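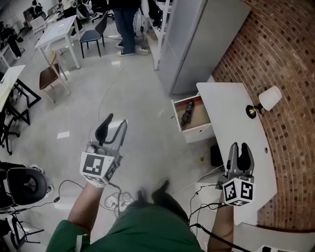 A pair of our hand-held grippers at work by the desk

Try out our hand-held gripper kit (paid, no experience needed)

Hi! I run user testing at Jillelska, a small company making tools that let people teach robots everyday chores. We've got a new version of our kit, the Bumusix, and I'm looking for 13 people to come to our space in Cetstead in March and put it through its paces.

The kit is a pair of grippers you hold, one per hand, with two fingers each. You pick things up, open drawers, put stuff away, all the ordinary things you do at home without thinking, and the recordings go toward training a robot arm to do the same. We want to sell this to labs and small workshops later in the year, so before that I need to hear from people who have never touched one. If the grip makes your thumb ache after ten minutes, please tell me! I've been using these so long that I don't notice anymore.

What a session is like

You come in for 4 hours, with a long break in the middle (lunch is on us, and it's decent). I'll show you how to hold the grippers and you get as much practice as you like. After that you work through a set of small household jobs at your own speed. There are drawers, cabinets, a fridge, the usual. You'll be on your feet for most of it, though there are plenty of chairs and you can stop whenever you want.

At the end we sit down and you fill in a form, and then I ask you a lot of nosy questions. Was the manual any use? Did the cables get on your nerves? Would you want a smaller size? The manual was written by our partners at Azimi and they'd love to hear about it too, good or bad.
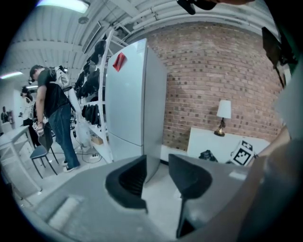
Who I'm looking for

You should be 18 or over and comfortable standing and using both hands. Left-handers, please, please apply, we never get enough of you. Small hands and very large hands are both welcome. You don't need to know a thing about robots. If you already work with grippers for a living, this round isn't for you, but write anyway and I'll keep you in mind for the next one.

Wear flat shoes and sleeves you can push up.

Pay

It's 1000 crowns per session, paid the same day, plus your bus or train fare. You can sign up for one session or for as many as 7 if you find you like it (some people really do).

How to apply

Use the contact form on the Jillelska site and put "Bumusix testing" in the subject line. Tell me which hand you write with and whether mornings or afternoons suit you better. Morning sessions start at 9 a.m. I read everything myself, so it may take me a few days to get back to you, but I will!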